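Pliletti hand-held gripper kit — acceptance checklist, outdoor use
Kit under review: loan unit 4
Inspector: Lejla Tomić
Date: June 13, 2019

1. Plates and fasteners
Check all screws for seating. Look for cracks at the screw holes.
Result: PASS
Comment: One screw on the left plate took a quarter turn. Recheck after 30 cycles.

2. Finger pads
Check for tears, lifted edges and dirt in the ridges. Both pads must meet the object at the same height.
Result: PASS
Comment: Spare pads in the kit are bagged but not labeled left and right. Supplier to correct.

3. Grip on a capped bottle
Close on the lower half of the body, clear of the cap. Hold upright.
Result: PASS WITH COMMENT
Comment: Clear plastic bottle, red screw cap, held between both pads on the patio. 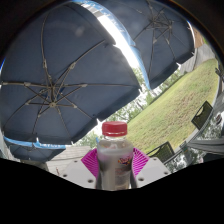 4. Camera view in daylight
Check that the object stays readable against open sky.
Result: OPEN
Comment: Bright sky between the umbrellas washes out. Label print on the bottle is too blurred to read. Damian Szewczyk to repeat with lower exposure.

5. Trigger return
Squeeze and release 40 times.
Result: PASS
Comment: Slight click near full close — no effect on travel.

Kit may stay in use. Item 4 to be closed before purchase.

Akberg Equipment Review | Contact | © 2019 Akberg | Back to top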